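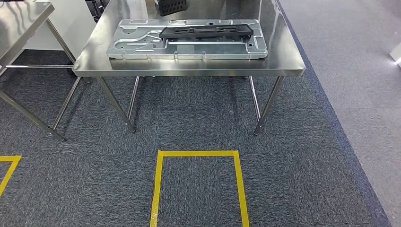 Figure 1. Stainless steel work table with stamped metal tray, black plastic bracket and perforated basket.

Trikbridge Technical Institute
Introduction to Product Assembly
Handout 3: Reading a Stamped Part

Purpose of this handout

This handout accompanies the third session of the course and should be read before the bench exercise. It covers the features commonly found on pressed sheet-metal parts, the terms used for them in the course, and the correct way to set out parts on a work table. Students are expected to use these terms in their written reports.

1. How a stamped part is made

A stamped part begins as a flat sheet, called the blank. The blank is placed between two shaped tools in a press, and the force of the press gives the sheet its form. Holes may be punched in the same stroke or in a later one. Flanges are usually bent last. The Granström process sheet, distributed in Session 2, lists these steps in order for a part produced in a run of 3000 pieces.

2. Features and terms

Rib. A raised line or curve pressed into the sheet. Ribs make a thin sheet stiffer without adding material. The tray in Figure 1 has raised ribs over much of its surface.

Channel. A recessed path. A channel may leave room for a cable or a fastener head, or may simply add stiffness. Do not record a purpose for a channel unless the drawing states one.

Flange. An edge bent out of the plane of the sheet. A flange strengthens the rim and may provide a surface for joining. Several can be found along the near edge of the tray, together with small tabs.

Hole. Punched holes may serve for fastening, for locating the part, or for reducing weight. Holes of similar size do not necessarily share a function. Each should be checked against the drawing.

Molded bracket. Plastic components are formed in a mold and have different features from stamped parts. In this course, openings through a molded part are recorded as slots or openings, and upright borders as raised edges. The term "flange" is reserved for bent sheet metal.

3. Setting out the work table

The large part is placed flat, with its long side parallel to the front edge of the table. This position gives all students the same reference for left, right, front and back. Baskets and bins belong at the rear of the table, behind the work.

A plastic component may be rested on the metal part while features are compared. It should never be pressed into place during inspection. Metal parts must be lifted when they are moved, as sliding them will scratch the tabletop and may damage the tabs.

Polished steel tabletops reflect overhead lights strongly. Reflections can be mistaken for dents or raised lines, particularly near the rim of a part. Change your viewing position before recording a surface defect. A true defect stays in the same place on the part; a reflection moves.

Cut-resistant gloves are required whenever stamped parts are handled, including parts that have been deburred.

4. Bench exercise

Time allowed: 19 minutes. Work in pairs.

Using the blank outline on the Mamance worksheet, mark the ribs, channels, flanges and tabs of the part assigned to you. Mark holes with a small cross. Measure the overall length and width with the 600 mm steel rule and enter both in millimeters. On the reverse side, sketch the plastic component and label its slots and raised edges.

5. Reading

Stunov course reader, chapter on sheet-metal forming, sections on blanking and bending. The section on deep drawing will be assigned in March.

Worksheets are due at the start of the next session. Late worksheets are accepted only by prior arrangement with the department office.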